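4.2 Clearing work and the hand-held gripper

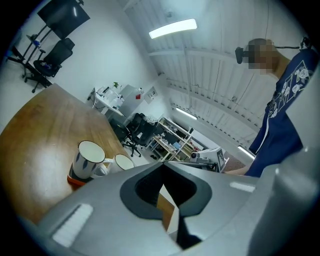 Before the change, the clearing of cups and small dishes at Prundside was done fully by hand, and the staff learned it by watching a colleague. Since January, part of this work is done with a hand-held gripper, and the recorded movements are used to train the Kurian arm. We interviewed 12 workers and collected 148 written comments on what became different in their day.

The first change is in the speed. Workers told us that they move more slowly with the gripper, because a quick turn of the wrist makes a recording that must be repeated. Boglárka Illés, who leads the morning shift, described it as "working for somebody who will come later." She did not mean this as a complaint. Other workers did, and three of them asked to go back to the old duties.

The second change concerns skill. A mug can be taken by the handle or by the body, and experienced workers choose without thinking. Now they have to choose on purpose and keep the same choice during one series. Of the written comments, 85 mention this point in some form (see also Section 5.1).

Figure 3. Work with the hand-held gripper at a wooden table with two patterned mugs.

The pay did not change in the period of our study. The question of who owns the recorded movements was raised in the interviews, and at the time of writing the management had not yet answered it.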